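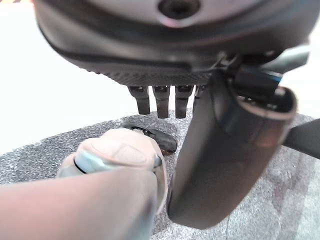 Grey floor covering, Grollis back room.

Back room at Grollis, July

These are the notes on the back room at Cundgate, known to most of us as Grollis. The room is used for sorting and packing, and Eleri Kneath has kept the list of what was done to it this summer. Click the picture for the larger size.

Floor
The covering is grey throughout. We went for grey in the main room two years ago and it has worn well, so Huw Samuel ordered the same again. The join by the door still needs a metal strip.

Walls
Pale, two coats. Osian Powell did the first and Myfanwy Sayce the second. There is half a tin left on the shelf in the passage if anyone needs to touch up a mark.

Shelving
The old units went to Prothero. New ones are 660 mm wide and stand 3 to a wall. Please keep the bottom shelf for heavy boxes.

Packing table
Moved from room 211. It has been levelled with 2 packers under the left-hand leg, which should stay where they are. Tape and labels are in the drawer.

Still to do
Door strip, as above. A new blind for the window. Seon-mi Baek is collecting the last of the crates for Karach before the end of the month, so leave those by the side entrance.

More pictures will be added to this page when the blind is up.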